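## Comparing two hand-held grippers on cloth

Skonau's sheet says its fingers handle "any household textile." I'd ignore that and run your own test.

1. Make a stack of mixed clothes on a bed. Include denim, something thin and something with cords.
2. Set the jaw to the same opening on both tools.
3. Pick up one garment by a fold, lift it 300 mm, hold for 3 seconds, put it down.
4. Log every drop, including the ones you think were your fault.

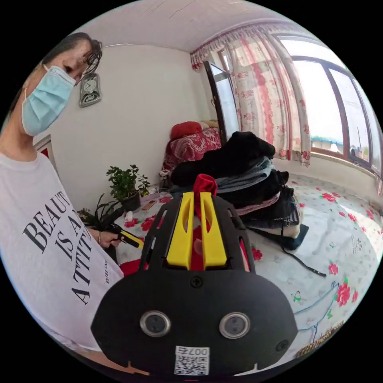
*Red fabric at the fingertips, stack behind.*

Thin cloth is where the claims get shaky. Irfan Rizvi got a clean run on denim with the Trornine pads and wanted to stop there. Don't. Denim flatters everything.

Watch the round sensors on the face plate too. Fabric bunched up close can cover them, and I don't trust the force log from those picks. We threw out 315 of 2000.

Swap operators halfway through and compare the two logs before you buy anything.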